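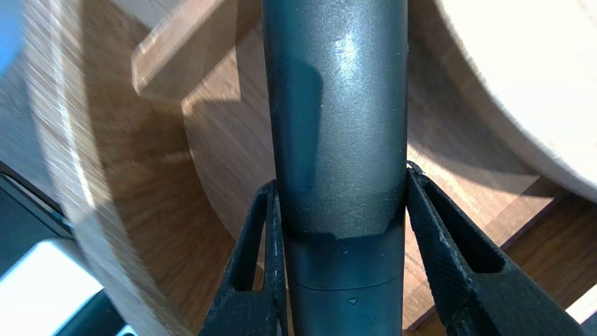
The case for the dull gripper

Every few months someone asks me which gripper to buy for a first robot arm, and my answer has become less exciting each time. Buy the one with two plain fingers, learn what it does badly, and put the money you saved into a better wrist camera. I have held this view since June, when we finished a long comparison at our workshop in Kesuddale, and I have yet to hear an argument that moves me off it.

We had three candidates. The first was a five-digit hand from Xenos. The second was a suction head. The third was a pair of textured black fingers with long openings through them, printed by Bunwood to fit a parallel drive we already owned. The job was the same for all three: approach an upright cylinder, close on it low down, lift, move and set it back. Bottles and tumblers are a fair test. They are common in the places people want these arms to work, they roll if you knock them over, and a powder-coated surface feels quite different to a fingertip than a glossy one does.

The hand was the one visitors wanted to see. It was also the one that took up our time. It has more joints than we had useful ways to command, and when a grasp failed we often could not say which joint had been at fault. Out of 500 attempts we threw away a good many because the log did not agree with the video. I don't blame Xenos for this. It is a well-made product. I blame the habit of choosing hardware by how much it looks like a person.

Suction was quick on flat lids and poor on a curved, speckled coating. I had expected as much and will say little more about it, except that a supplier's demonstration with a smooth box tells you nothing about a rough tumbler.

The plain fingers did the job with the least trouble. There is one number to command, which is how far apart they are. If they slip, you change the closing force, the height of the grip or the surface of the finger, and you try again. We ran 3000 grasps on them and replaced the fingers once. They scuff and gather dust, and that is easy to see and cheap to put right.

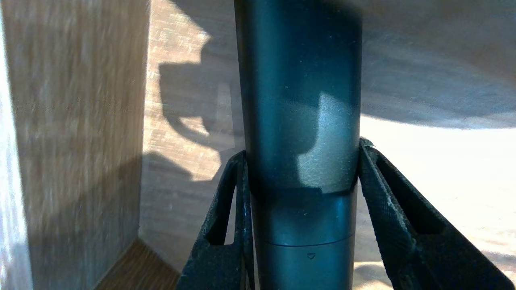 Closing low on a dark, matte cylinder in strong sunlight, seen from the wrist camera.

Light is the part of the subject I think gets too little attention. People compare grippers by payload and stroke and then complain about the camera afterwards. With the camera at the wrist, the fingers are in every picture it takes, so the shape of the fingers is part of the camera's view whether you planned it or not. A solid finger hides whatever is behind it. A finger with an opening lets some of the background through. I would not claim that this made our model better, as we never tested it separately, but the person labelling the pictures preferred it and so did I.

Sun makes matters worse. A dark cylinder with a bright patch on it can look like two objects, and a hard shadow on pale wood can look like one more. Our first instinct was to draw the blinds and work under lamps. Albertina Cunha, who runs the trials with me, argued against it. Her view was that a kitchen has windows, and a controller trained without them would have to be trained again. We left the blinds open. The first 1000 grasps were worse for it and I found that hard to watch, but I now think she was right.

There are fair objections. Two fingers cannot turn a key well or hold a pair of scissors. They need something close to parallel sides, or a soft surface to make up the difference. If your task is one of those, buy the hand and accept the cost. Lustulau makes a three-fingered unit that may be a sensible middle course, and we have one on order. I will try it with the same tests and report on it whichever way it goes.

My complaint is about order. I have visited 8 groups in the past year, and most of them had bought the complicated gripper first and were still writing drivers for it. The simple one was in a drawer. They would have had results sooner by starting there, and they would have known which failures called for more fingers and which called for a better view of the table.

July 2025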